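2025-11-28
Paste, the Solmont ledger, and the glue pot situation

Back on the ledger after too long away from it. It's job 3756 in the book if anyone needs to look up the intake notes, which are mine and therefore hard to read (sorry, Mariama). Spine is off, old hide glue is mostly off, and the sections are pressing under the short board by the window. Please leave the weights where they are!

Most of the morning went on paste. The September batch of Tosto starch has been driving me up the wall and I wanted to find out once and for all if it's the starch or me. Same recipe as always: soak, cook slow, stir until your arm gives up, let it go cold, push it through the sieve. What I've been getting is a paste that looks gorgeous in the bowl and then goes grainy as soon as I thin it for lining. Little lumps that you don't see until they're under the tissue, and then they're all you see.

Tried it three ways today.

First pan, the usual soak of an hour or so. Grainy again.

Second pan, soaked overnight (I set it going yesterday before I locked up). Much better. Still a few specks but they brushed out.

Third pan, overnight soak, plus I let the paste cool with wet paper right on the surface so it couldn't skin over. Lovely stuff, like thick yogurt, went through the sieve twice without complaint. Thinned it with 200 ml of water, a splash at a time, and it stayed smooth all the way down.

So it was mostly me being impatient, with a bit of help from the skin. Erhan said as much back in September and I told him he was wrong, so I owe him a coffee.

One thing I'd like to try next is the double boiler again. Gwilym swears by it, and he does get a very even cook, but it takes forever and I always end up wandering off to do something else and coming back to a solid disk. Maybe on a day with sweeping-up jobs to do in between.

Wiped down the bench with the older cloths. The fuzzy ones shed and I was picking lint out of wet tissue all last week, so the smooth ones are for anything near paste from now on. Fuzzy ones for the floor and the guillotine bed.
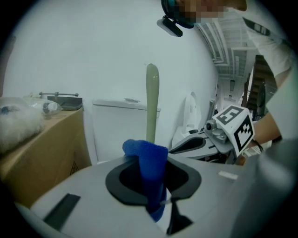

Blue cloth, bunched up, with the long handle upright.

After lunch I did lining tests on scrap spines. Used the Rurkia tissue, the light and the medium, and cut a few strips of each with the grain running head to tail. The light one is so pretty and so annoying. It wants to curl around your finger the second it's damp, and if you try to flatten it you stretch it, and then you've got a wavy lining and a bad mood. Pasting it out on plastic sheet and lifting the whole thing over works a lot better than pasting in the hand. I knew this. I wrote it in this same notebook last year.

The medium is much friendlier. It's a hair thick for the ledger, though, considering how heavy the thing is going to be to open and shut: the text block weighed 873 g on the kitchen scale with the loose sections in. My feeling is light tissue first, medium on top, then linen. Will ask Florence before I commit, she did the last Solmont volume and hers opens beautifully flat.

Sewing holes: there are tears at the fold in a lot of the sections toward the back, worst from page 149 on. Someone opened this book very hard at that spot, very often. I looked, hoping for scandal, and it's all deliveries of coal. The guards for those folds are cut and sitting in the blotter folder, toned with the weak tea-colored wash. The color is a bit pink under the lamp but fine by the window, so I'm going with it.

Kwok press: the left side is binding again about halfway down. I cleaned out the thread and put on a touch of wax and it improved, though there's still a gritty bit. Pin-yu thinks the platen is sitting slightly crooked. Could be. For now, go gently and don't lean on it, I need that press alive until the ledger's cased in.

Leftover paste is in the fridge in the jar with the green tape on it. It's third-pan paste, unthinned. Use it by early next week and please don't put a dirty brush in it.

To do:
Ask Florence about two layers of tissue
Guards on the back sections, then repress
Soak starch tonight, before I take my coat off the hook and forget
More blotters, the big ones are getting stained
Coffee for Erhan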